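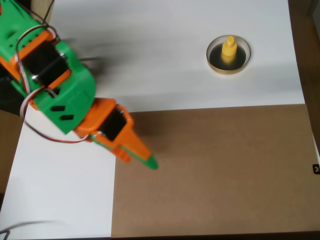 Kondeck Host Bid Records

Data card and README

Summary

Kondeck Host Bid Records is a collection of structured records on bids to stage international and regional sporting tournaments. Each record describes one bid by one applicant for one event and sets out what was submitted, how it was assessed and what was decided. The current release contains 202 bids across 17 sports. The collection is maintained by the Kondeck Archive and is intended for researchers, journalists and sports administrators who need comparable information on how hosting rights are awarded.

The release is dated 7th October. It replaces the June release in full, and users who hold the earlier files should delete them. Several identifiers have changed between the two.

Contents

bids.csv – one row per bid, with the applicant, the event, the stage reached and the final result.
criteria.csv – one row per assessment criterion per bid, with the published weighting and the score awarded, where scores were published.
venues.csv – one row per venue named in a bid, with stated capacity and the role proposed for it (match venue, training venue, opening ceremony and so on).
votes.csv – recorded votes, by round, for events decided by ballot.
sources.csv – the document or documents on which each row depends.
codebook.txt – full definitions of all fields and permitted values.

All files are plain text, comma separated and encoded in UTF-8. The first line of each file holds the field names. Missing values are left blank. A blank must not be read as zero, particularly in the score and vote fields.

Main fields in bids.csv

bid_id: A permanent identifier made up of the event code and the applicant code. Identifiers of withdrawn bids are kept and are never assigned to another bid.

applicant: The body that signed the bid. Joint bids have one row, and the partners are listed in the field joint_with.

event_level: World, continental, regional or national. The level is taken from the event's own rules and does not reflect the size of the audience or the number of entrants.

stage_reached: Expression of interest, formal application, candidate, recommended or awarded. A bid is coded at the highest stage it reached, even where it was later withdrawn.

guarantee_type: The kind of financial guarantee offered to the rights holder. Values are government, federation, private, mixed and none. Where the guarantee is mentioned in the bid but its source is not stated, the field is left blank.

prior_host: Yes or no. This records whether the applicant had staged the same event before the closing date for applications. Earlier unsuccessful bids are not counted, but they can be traced through the field earlier_bids.

outcome: Won, lost, withdrawn, excluded or process canceled.

Collection and coding

Records were compiled from bid books, evaluation reports, meeting minutes and public statements issued by the bodies concerned. Press reports were used only to locate documents and do not serve as the sole source for any score or vote.

Every bid was coded by 2 readers working separately. Differences were settled by a third reader, and the note field states which values were settled in this way. The coding rules were drawn up by the Popescu Institute for Sports Governance and tested on 20 bids before general coding began. The trial records were coded again from the beginning under the final rules.

Scores are entered as published. Some rights holders use a percentage, others a points total, and others a rating in words. The collection does not convert one scale into another. The field scale_note in criteria.csv states which form was used, and users who wish to compare scores across events should set out their own method of conversion.

Changes since the June release

Joint bids, formerly entered once for each partner, are now entered once only. Totals taken from the earlier release will therefore differ from current totals.

The value "political support" has been removed from criteria.csv. It had been applied to both government guarantees and general letters of support, and the affected rows have been recoded under separate headings.

Venue capacities in the Randeck regional files have been corrected. The earlier figures counted temporary seating twice in the case of athletics and rugby grounds.

Vote records for the Wurstead tournament series have been added following the opening of that organization's minutes.

Known limitations

Coverage is uneven. Bids for world events are usually well documented, while bids for regional and age-group events often survive only as a decision notice. Unsuccessful applicants are less likely to have kept their papers, and their venue lists are the weakest part of the collection.

Cost estimates are not included. Applicants differ widely in what they count as a hosting cost – some include new roads and stadium work, others only the staging of matches – and the figures could not be placed on a common basis.

Recorded votes show how ballots were cast in total. They do not identify individual voters except where the organization itself published a roll call. Informal agreements between members fall outside the scope of the collection.

Published weightings should be treated with care. In a number of processes the weighting was announced after applications had closed. These cases are marked in the field weight_timing.

Appropriate use

The records are suitable for the study of selection procedures, for comparison of bids within a single process and for reference. They are not suitable for predicting the result of a current process, and the Archive does not endorse rankings of applicants or rights holders drawn from them. Inclusion of a bid implies no opinion on its merit or on the conduct of those involved.

License and citation

The files may be copied, adapted and redistributed for any purpose, provided that the source is named and any changes are stated. Original bid books and evaluation reports remain the property of their publishers and are not supplied with this release.

Suggested citation: Kondeck Archive, Kondeck Host Bid Records, October release.

Corrections

Corrections should be submitted through the Archive's records desk and must give the bid_id, the field concerned and a copy of or reference to the supporting document. Requests that rest on recollection alone will be kept on file but will not lead to a change in the data. Accepted corrections are listed in the codebook of the following release.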